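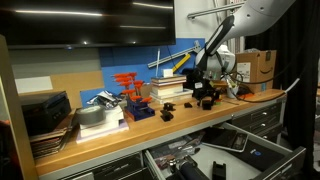 1 Aug 2022 – Prodik trial kit, bench notes

Leire Benítez signed us up for the 30 day trial of the Prodik gripper bundle, so I have 30 days to form an opinion and Deschamps has 30 days to ring me about it. He has rung twice.

Setup guide says 20 minutes. It took almost 2 hours, most of them spent with the Prirnine software, which wants a licence key of the sort you can only read with a torch and good intentions. Once in, it behaves. Jogging is smooth, teach mode is fine, the stop button stops things.

Small black parts are the test, as per the quote. Default grip force is set for something much braver than our parts. Turned it down, saved it, restarted, and it had gone back up. Saved it again under another name and it stuck – no idea why, don't touch it.

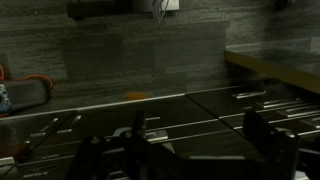 The wrist camera is an extra, and the invoice says so at some length. Calibration needs redoing after every restart. Letaseo's kit in May didn't need that, but Letaseo's kit also didn't pick anything up.

Price with support: 1153 a month. Leire to ask what it is without.

Tomorrow: cable routing, grip force again.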